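How to Clean a Fabric Sofa at Home

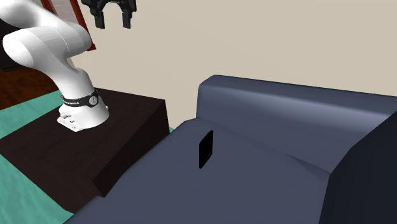

A reader wrote in after the last cleaning page to ask whether a fabric sofa can be washed without renting a machine, and added that the one time she tried it with dish soap the seat dried stiff and showed rings. It can be done by hand. The rings usually come from too much water or from soap left in the cloth.

Check the tag first

Look under the seat cushions or on the underside of the frame for a tag with a letter code. W means water-based cleaners are fine. S means solvent only. WS means you can use either. X means vacuum only, and you should stop there and call a professional for stains. The steps on this page are for W and WS fabrics. My own sofa is a Gelholm three-seater, code W.

What you need

Vacuum with an upholstery tool and a crevice tool
Baking soda
Clear liquid dish soap with no dye
White vinegar
Two bowls
White cotton cloths, at least six
A soft brush
A fan

Colored cloths can bleed onto damp fabric, so use white ones. I buy the Cakari bar towels that come in a bundle and keep them apart from the kitchen towels.

Step 1. Vacuum

Take everything off the sofa. Check the gaps at the back and sides of the seat by hand before you put the crevice tool in. Coins and hair clips will rattle around in the hose, and an earring is hard to find in a full bag. Vacuum the back first, then the arms, then the seat.

Step 2. Baking soda

Sprinkle a thin layer over the seat and arms and leave it for 3 hours. Overnight is better if there is a pet smell. Vacuum twice. Any powder left behind will turn to paste when you start on the wet part.

Step 3. Test a hidden spot

Mix two cups of lukewarm water, one teaspoon of dish soap and one tablespoon of vinegar. Dab a little on the back near the floor and let it dry completely. If the color comes off on the cloth or the spot dries darker, don't go on.

Step 4. Wash in sections

Dip a cloth in the mix and wring it out hard. It should feel damp and leave no drips. Wipe one whole panel at a time, from seam to seam. If you stop in the middle of a panel you may get a line. For stains, work from the outside edge in, and use the brush lightly.

Fill the second bowl with plain water and go over each panel with a clean, wrung-out cloth before you move to the next. This takes out the soap. Change the water when it turns gray.

Step 5. Dry

Press with a dry cloth, then point the fan across the seat and open a window if the weather allows. In January mine took a full day. Stand loose cushions on edge so air reaches both sides. Don't use a hair dryer on high – it can shrink some fabrics and set whatever is left of a stain.

When it is dry, brush the fabric in one direction to lift it.

How often

Vacuum every week or two. Do the full wash twice a year, or more if you eat on the sofa.

Contact | Copyright 27 January 2020 | Back to top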